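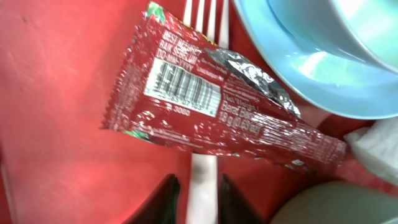 Do I have to declare wafer bars when posting a parcel abroad?

snackdrawer_jo
I'm putting together a birthday box for my cousin, who moved to Stornenetti last year and moans constantly that she can't get proper biscuits over there. So far I've got tea bags, a jar of chutney, two packs of wafer bars and a jumper I knitted (badly, one arm is longer). The online form wants every item listed with a weight and a value and I've lost the will to live. Can I just put "food and clothes"? And will the chocolate survive the trip in July? I was going to use Prerolum as they're cheapest for anything under 2000 grams, but I've never sent food with them before.

pennyfarthing83
Don't put "food and clothes"! I did that once and the box sat in a depot for 20 days before it came back to me with a sticker on. List each thing on its own line, so "black tea bags, 120, for personal use", then "wafer bars, chocolate coated", then "knitted jumper". The value can be what you paid in the shop, and for the jumper I'd just put the cost of the wool. Leave everything in its sealed wrapper and don't decant things into nice tins, however tempting (I know, I know, the tins are lovely). The chutney is the one I'd check. Some places are funny about anything homemade, so if it's from your own kitchen I'd leave it out and send shop stuff.

As for melting, I roll the bars up in the middle of the clothes and post early in the morning, so they aren't sat in a hot van all day. Mine have gone a bit white and bendy but they still got eaten.

Bạch
used Prerolum loads, fine. weigh it AFTER you tape it up, mine went over by the weight of the tape and they charged me the next band

mapleandmoss
No idea about customs but I order from Cakance for my brother and they deliver cake abroad. Might be easier? It's pricey though, and you'd still have the jumper to post.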